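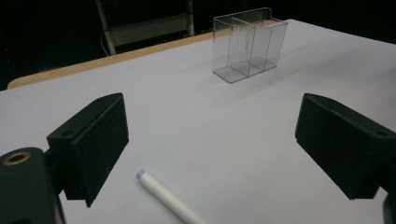 Pens should live standing up, Ingrid Pennington says, and she would like that settled before we talk about anything else. She has been setting up desks and worktables for small offices for 13 years, most recently at Whitfield, and the pen question comes up on every job.

"People lay a marker down and it stays down," she says. "By the end of the week there are more of them, and then somebody buys a new pack."

Her usual fix is a clear divided holder on the tabletop. She has tried colored ones and metal mesh ones. The clear kind won out for a dull reason: you can tell when it needs emptying.

"With mesh you get dust and staples at the bottom — you don't find out until you tip it over."
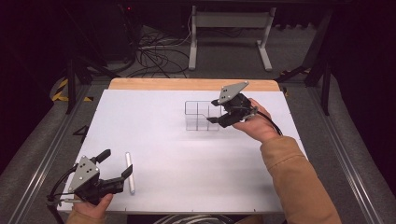
Where the holder goes

Pennington puts it toward the back of the table, within reach of a bent arm. The front is for work. She doesn't put a holder in a corner, where it collects receipts.

I asked whether dividers really matter. She thinks they do, up to a point. At Lemar she counted the loose pens before she started and got 41, for a staff of nine. She threw out the dry ones and gave each table one divided box, with markers on one side and everything else on the other.

"Two kinds of thing is plenty. If you need labels, you have too much on the table."
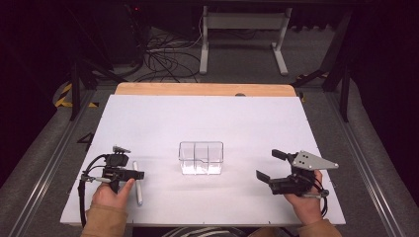 White tables

She likes a white surface, though she admits a white marker can get lost on one. Ink shows up fast, and people wipe it. On dark tables at Sollance the marks sat there until January.

Does she keep her own desk this way? "Mostly. There's a pencil behind the lamp — I know it's there."

Contact us | © 2026 Pernar | Back to top
Shares: 200 Comments: 2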